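Housing Studies, Handout 4
Renting a home: the lease, the deposit and the repairs

This handout goes together with the Monday lecture. Please read it before the exercise at the end, and bring your own copy of the Mendulmont sample lease to class.

1. What a lease is

A lease is an agreement between an owner, called the landlord, and a person who will live in the home, called the tenant. It says how long the tenant may stay, how much must be paid and on which day, and who takes care of what. A lease can be spoken in many places, but a written one is much easier to prove. In this course we speak only of written leases.

There are two common types. A fixed-term lease has a first day and a last day, and normally the rent does not change in between. A month-to-month lease continues until one side gives notice. The second type gives more freedom to the tenant, but also to the landlord, and students often forget this second half.

2. Rent and other charges

The rent written on the first page is seldom the full cost of the home. Water, heating, trash and parking may be included or may be separate. In the Flurkdale case, which we use during the whole term, the monthly rent is $460 for a small apartment in an older building. This looks very low until we add the utilities, which the tenant pays to the landlord as one fixed sum of $200. The lease does not say how this sum was calculated. Mark this clause in your copy - we will return to it.
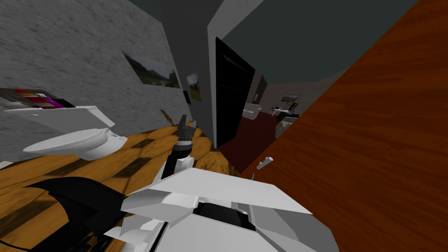

A late fee is a different matter. It is owed only when the payment comes after the agreed day, and it should be stated in the lease as an amount or as a percentage. Local law may put a limit on it. If the lease is silent about late fees, the landlord usually cannot invent one afterward.

3. The security deposit

The deposit is money of the tenant which the landlord holds. It is a protection against unpaid rent and against damage. It is not a payment for normal wear. Paint that has become pale over the years is wear; a hole in a door is damage. Between these two there is a wide area, and most disputes come from there.

For this reason the condition of the home should be written down on the first day, room by room, and signed by both sides. In the D'Souza case the tenants lost a deposit of $2,000, and there was no such list. They believed the marks in the hallway were old. The landlord believed the opposite, and neither could show it.

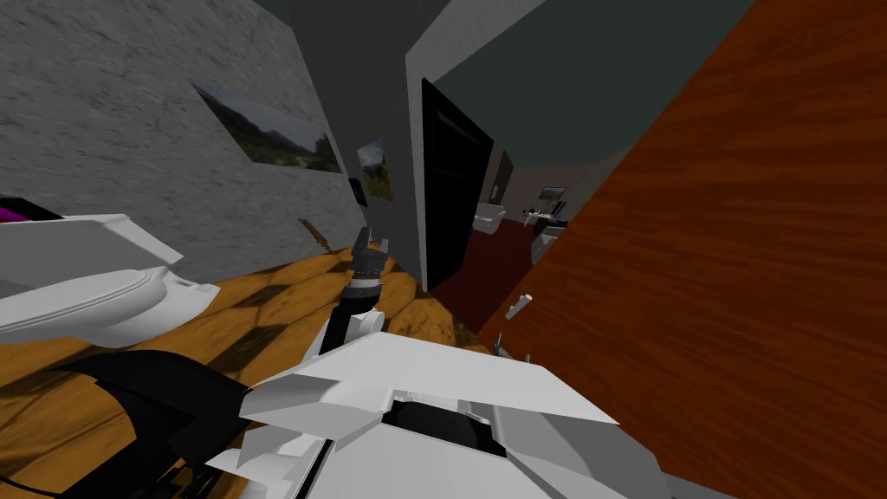 Repairs and Access

The landlord must generally keep the home fit to live in. This covers the roof, the heating system, the pipes and the locks. The tenant must keep it clean and must report problems in reasonable time. A report by telephone is allowed under most leases, but send also a short letter or e-mail and keep a copy.

The landlord may enter for repairs, usually after notice. In an emergency, such as a broken pipe, notice is not needed. How many hours of notice are required depends on the place and on the lease, so always check both.

Exercise for next class

Read clauses 2 and 9 of the sample lease. Write one page on who pays if the heating fails in winter and the tenant buys an electric heater. Give the clause for each statement you make.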